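Berlow library to reopen its reading room after January leak

17 June 2018

The upstairs reading room at the Berlow Public Library will open again next week, five months after a burst pipe in the ceiling soaked the north wall and forced the room to close.

The town says the repairs are finished except for some trim around two of the windows. Regular hours will apply from the first day.
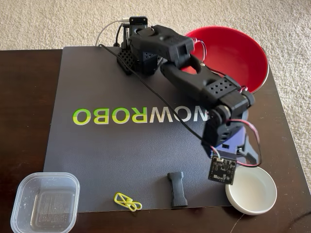
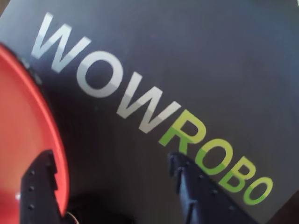 The room has been shut to the public since a night in January when a fitting gave way above the local history shelves. Staff found water running down the wall when they opened up the next morning, and the ground floor was closed for the rest of that day as well. Most of what has gone back in is plain and meant to last, and the town has tried to keep to surfaces that are easy to replace in sections. The old carpet was green and had been down for 25 years.

Hugo Millet, the head librarian, said the closure had been harder on some people than others.

"We have readers who come up every morning for the papers and stay until lunch," he said. "They've been sitting on the stairs, or in the children's corner on the little chairs. They've been very patient about it."

The work was done by Gradex, a building firm that also handled the roof of the town hall annex. The firm took out the damaged plaster, dried the wall cavity for several weeks and replaced the pipe along the full length of the ceiling. A second shut-off valve has been put in on the landing so that the upper floor can be cut off without turning off the water to the whole building.

Drying took longer than planned. Readings behind the north wall were still too high at the end of the first month, and the painters had to be put off twice. Evan Street parking was restricted during that time to make room for a skip and a generator, and the four spaces closest to the side door will be given back to the public this week.

The leak damaged 314 items from the local history collection. Of those, 200 have been dried, cleaned and returned to the shelves. The rest are either still with a conservator or have been written off. Among the losses are a run of parish newsletters and several bound volumes of council minutes, though the minutes also exist on microfilm and can be read on request at the front desk.

Eglė Sproģis, who is treating the remaining items, said the maps had come through better than the bound books.

"Flat paper you can separate and press," she said. "A book swells at the spine, and the glue lets go, and then you're rebinding it. Coated paper is the worst of all. Once the pages have stuck together there isn't much you can do."

She expects to return the last of them before the end of the year.

The local history shelves have been moved to the south side of the room, away from the plumbing. The bottom shelf on each bay will be left empty. Family history files, which used to be kept in cardboard boxes on the floor, are now in steel cabinets beside the door.

Readers will notice a few other changes. The newspaper rack has been shifted closer to the windows, and there are more power outlets along the east wall. The two microfilm readers are back in service, but one of the printers is not, and the library is waiting on a part. The lift has been serviced and will run during all open hours.

The library's insurer has agreed to pay for the building work and for part of the conservation bill. The town will cover the remainder from its maintenance budget. Councillor Reynaldo Tiongson said the final figure would be reported to council once all the invoices were in.

"There was some talk of waiting and doing the whole floor at once, with the meeting room," he said. "I didn't support that. People wanted the room back."

The meeting room next door was not affected by the leak and will keep its current booking schedule. Groups that moved their meetings to the Sikder Hall during the closure can ask at the desk for their old times. The French conversation group, led by Anatole Lebrun, has already been confirmed for its usual evening slot.

Anyone who borrowed local history material before the leak and still has it at home is asked to bring it back. No late fees will be charged on these items, however long they have been out.

The library would also like to hear from residents who hold copies of the parish newsletters and would be willing to lend them for scanning. They can be dropped off at the front desk in an envelope marked with a name and phone number.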